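Sprechnotizen: Farbe im Wohnraum - warum wir uns mehr trauen dürfen
Abendvortrag, Nellinik, großer Saal. Beginn 19 Uhr, Licht vorne bitte erst nach der Begrüßung dimmen.

Einstieg
Schönen guten Abend! Kurz danken: Frida Brynjólfsdóttir für die Einladung und die Farbkarten auf den Stühlen. Dann gleich die Frage in den Saal: Wer hat zu Hause eine Wand, die weder weiß noch grau ist? Hände zählen lassen, Pause, schmunzeln. Danach von meiner Großmutter erzählen, deren Küche senfgelb war und deren Flur ein Blau hatte, das ich bis heute in keinem Fächer wiedergefunden habe (und ich habe wirklich gesucht!).

Woher kommt die Vorsicht?
Viele wählen Farben für den nächsten Mieter. Oder für den Wiederverkauf. Das ist verständlich, aber man wohnt ja vorher selbst ein paar Jahre darin. Beispiel Reihenhaus in Gremden: 13 Muster an der Wand, am Ende doch Eierschale. Ein halbes Jahr später kam der Anruf, und wir haben das Esszimmer dunkelrot gestrichen. Ich liebe dieses Zimmer.
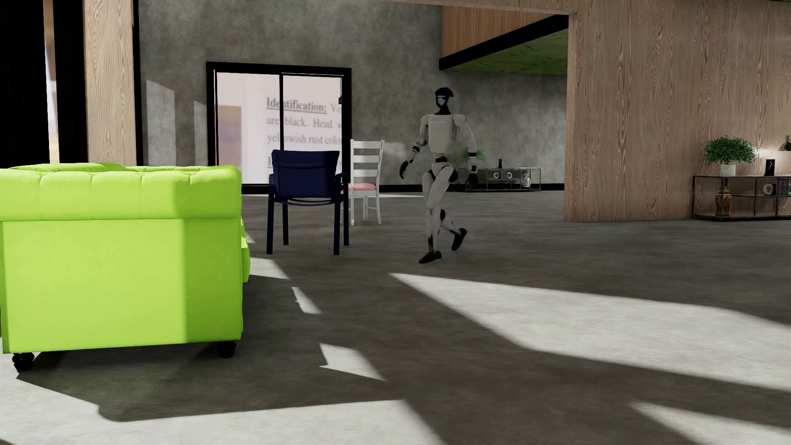

Farbe braucht einen ruhigen Partner, und der liegt meistens unter unseren Füßen. Der Boden ist die größte Fläche, über die beim Einrichten am wenigsten gesprochen wird. Holz bringt immer schon einen eigenen Ton mit, oft einen gelblichen, und damit muss jede Wandfarbe erst einmal auskommen. Ein dunkelgrauer Betonboden ist da wunderbar gutmütig: Ein Sofa in leuchtendem Limettengrün darf auf ihm richtig strahlen. Auf rötlichem Parkett wäre ich mit demselben Grün viel vorsichtiger. Hier Bodenmuster und Stoffprobe nebeneinander hochhalten, langsam drehen.

Licht
Mein Lieblingsteil, also nicht verplaudern! Farbkarte 268 morgens am Nordfenster, dann unter der warmen Lampe: zwei völlig verschiedene Grüns. Danach Karte 588 zeigen. Iresha Hettiarachchi hat in ihrem Atelier in Derkavley einen ganzen Juni lang dieselbe Wand zu jeder Tageszeit beobachtet und ist danach von Blau auf Salbei umgestiegen.

Zum Mitnehmen
Ein großes Stück Pappe streichen, zwei Anstriche, und eine Woche lang durch die Wohnung tragen. Auch mal hinters Sofa stellen. Kleine Kleckse an der Wand täuschen, weil das alte Weiß ringsum mitredet.

Danach Fragen. Stoffproben von Nørgaard liegen am Ausgang, bitte anfassen und wieder zurücklegen.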